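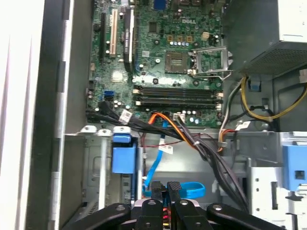 Nerklow-DIMM : fiche de données et relevé d'incident

Version du 6 août 2024
Responsable : Yayra Agbeko (atelier Skumotgate)

Contenu

Le jeu Nerklow-DIMM regroupe 339 épisodes téléopérés de maintenance sur des ordinateurs de bureau ouverts : insertion et retrait de barrettes mémoire, débranchement de câbles SATA, manœuvre du levier de socket. Chaque épisode comprend les flux des caméras de poignet, les positions articulaires, l'ouverture des pinces et le courant moteur. Les cartes mères sont hors tension, bloc d'alimentation débranché du secteur.

État : 14 épisodes retirés de la distribution, 124 épisodes marqués « à vérifier ». Lire la section suivante avant tout entraînement.

Défaut constaté

En juin, lors d'une série d'insertions, la pince droite a continué à se fermer après l'ordre d'arrêt. Une nappe de câbles prise entre les doigts a été tirée jusqu'à l'arrachement d'un connecteur. Personne n'avait les mains dans la zone. L'arrêt d'urgence a coupé les bras, mais pas la pince, alimentée par une ligne séparée.

Deux causes ont été retenues :

1. Le seuil de courant de la pince était remis à sa valeur d'usine à chaque redémarrage du contrôleur. La valeur réduite, prévue pour le travail dans les boîtiers, n'était donc plus appliquée.
2. Le module Pedia, qui relaie les commandes de l'opérateur, rejouait la dernière consigne de fermeture en cas de perte de paquets. Le journal indiquait pourtant « stop » au même instant.

Effet sur les données

Dans les épisodes marqués, le champ gripper_cmd peut différer du mouvement réel. Le champ gripper_pos, lu sur le codeur, reste fiable. Les images ne sont pas affectées. Les épisodes retirés sont ceux où un câble ou un loquet a subi un effort supérieur à la limite — ils restent disponibles sur demande pour l'étude des défaillances.

Correctifs

Le seuil est désormais écrit au démarrage puis relu ; en cas d'écart, les bras ne s'activent pas. Pedia ouvre la pince à vitesse lente après 2 secondes sans consigne. La ligne d'alimentation des pinces passe par le même relais d'arrêt que les bras. Le correctif de Pedia n'a pas été testé avec deux opérateurs simultanés.

Consignes d'utilisation

Exclure les épisodes portant review=1 pour l'apprentissage de politiques de fermeture. Ne pas rejouer de trajectoire sur un robot réel sans contrôle du seuil de courant. Avant chaque session, écarter les câbles de la course des doigts et tester l'arrêt d'urgence pince en charge.

Les anomalies sont à signaler à Yayra Agbeko avec le numéro d'épisode et le journal du contrôleur.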